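Home > Kitchen and Table > Fruit bowls, storage and bits

Thread: Collapsible colander as a fruit bowl, yes or no?

javstead_jo
May 13, 2020
I gave up on my proper fruit bowl in January (chipped, and far too deep, so whatever was at the bottom got forgotten) and I've been eyeing up a red collapsible colander on a little black perforated riser instead. I like the look of it on a light wood top with a small plant behind — cheerful without taking over. Would you leave one out all the time?

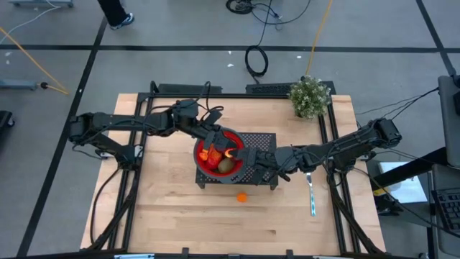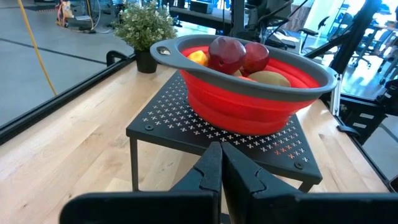
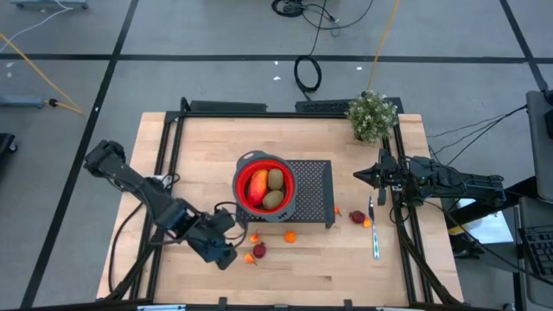 My worry is whether the folding sides sag once there's real weight in them. Mine would be holding 11 apples by the end of a shopping day, plus whatever else was on offer.

plumduff75
Love the red! We've had one from Praltitz on the worktop for ages and the sides stay up fine, though I've never put more than a kilo in it. Air gets in through the holes, so the fruit keeps nicely.

Cludwood
Sorry, I'm going to be the grump. A colander is for draining things. If it's full of fruit you've got to empty it every time you do pasta, and then the fruit's all over the table. Buy a wire basket.

javstead_jo
Ha, fair, but I've got a metal one for pasta! This would be purely for fruit.

plumduff75
@Cludwood mine hasn't seen pasta in its life and it's perfectly happy.

tansy_b
The stand's the bit I'd keep. I've got one 300 mm wide and the space underneath is handy for onions. Do check the feet though — mine scratched an oiled top and I had to stick felt pads on.

Cludwood
Felt pads on a wet worktop, lovely.

tansy_b
It's nowhere near the sink!

antoniadis_kitchen
Whatever you go for, keep potatoes out of it. They want to be in the dark, and mine go green in no time if they're left out with the fruit. Kiwis next to apples ripen really fast too, so only do that if you're going to eat them.

javstead_jo
Good to know about the kiwis, mine are usually like bullets. Felt pads ordered, pack of 100, so if anybody wants some just shout.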